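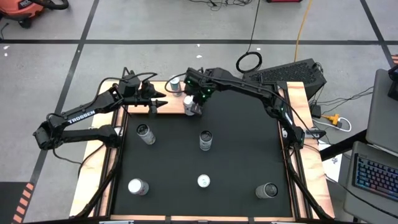
Zurnier widerspricht: Zedernholz brauche am Gartenhaus gar keinen Anstrich, die Vergrauung schütze genug. Unsere Messreihe in Codcombe zeichnet ein anderes, wie wir finden wunderbar klares Bild!

### 4.2 Feuchteaufnahme der Dachschindeln

Von 319 Schindeln, die wir im November auf der Wetterseite montiert hatten, ließen sich 289 auswerten. Die mit Plekex lasierten Stücke nahmen deutlich langsamer Wasser auf, und zwar selbst an den Stirnkanten, wo wir kaum einen Unterschied erwartet hatten. Besonders schön zeigt sich der Effekt nach fast 700 Stunden Beregnung.

**Abb. 3:** Arbeitstisch mit schwarzer Matte und heller Holzumrandung.

Die Firstreihe bleibt ausgenommen, dort lagen die Fühler zu dicht am Blech.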